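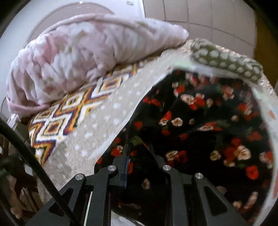

Laundry sorting with the hand-held gripper, washing machine behind. Rose print at the jaws, pink fluffy blanket at upper left.

House rules for recording laundry tasks with a hand-held gripper
16 July 2025, by the Lunik home tasks desk

Search this site
Enter keyword Go

I get asked for our laundry protocol a lot, so I've finally typed it up properly. It's what we use on the Droltemum project, where we record people sorting and loading washing with a hand gripper so an arm can learn from it later. Most of it is common sense, but I've had to chuck out whole afternoons of recordings over common sense, so please read it before your first session!

Before you pick anything up

Have a look at the pile first. You want mixed fabrics in there – prints, plains, something knitted, something fluffy – because a pile of matching tea towels teaches very little. Patterned cloth is my favourite. A busy floral next to a spotty or zigzag print gives you edges that are genuinely hard to find, and hard is what we're after.

Check pockets and take out anything sharp. Zips get done up. If there's a bra with an underwire, put it in a wash bag or leave it for another day, as hooks love to catch on open plates and you'll spend ages picking them out.

Then sort the cable. If your gripper is wired, run the lead off to one side and give yourself enough slack to reach the machine and back without a tug. Do one full pretend reach before recording. I don't care how silly it feels.

Last thing, the machine. It should be off, drum empty, door already open if the task is loading and closed if the task is only sorting. Write down which. The Welletti checklist has a box for it and people skip that box constantly.

Check the gripper

Open and close the fingers ten times with nothing in them. Feel for any grittiness at the pivots and look for lint, which winds itself around pins like you wouldn't believe. If a pin stands proud of the plate, stop there and fix it. A loose pin changes how the fingers close and you end up with a batch that doesn't match anything else we've got.

Calibrate at the start of every session and again if you drop it. Yes, even onto the blanket.

Doing the pick

1. Start recording with the fingers open and pointing at the pile. Hold for a slow breath.
2. Choose one item and stick with it. Changing your mind halfway is the most common fault I see.
3. Come in from above where you can, and go for a fold or ridge. Flat fabric just slides about.
4. Close gently until you feel the cloth bunch, then lift straight up.
5. If a second item comes along for the ride, keep recording. Lower both, let go and try again. Don't use your free hand.
6. Place the item, open fully, and back away before you stop.

Go at the speed you'd hang out washing on a nice day. The whole clip should come in under 57 seconds, and if yours are running longer you're probably fussing.

On step five – please, please keep the fumbles. I went back through a set of 209 clips from last October and somebody had very tidily deleted every one where the cloth slipped. Lovely looking set, and not much use for teaching recovery. Tag them "retry" and send them in.

Privacy and manners

Washing is personal. Get a signed consent form from the household before anything is recorded, and ask again on the day. No mail, no family photos, no school uniforms with a crest, and nobody's face. If something like that turns up in a clip, flag it and the Ghanem reviewers will pull it before it goes anywhere.

Work on clean laundry only. That's a hygiene rule for you and for the next person holding the gripper, and the handles get wiped down between users regardless.

Take a break every 16 clips. Your wrist will thank you, and your picks get sloppy well before you notice.

Naming and sending

Task, room, date, your initials, clip number. No spaces. Write "sort" or "load", never "laundry" on its own, or it'll end up in the wrong folder and I'll be the one digging it out. Upload the same day and leave your local copies alone until you get the all-clear email from me.

If you're unsure about a clip, send it with a note. I'd much rather have the note.

Contact us | © 2025 Lunik | Back to top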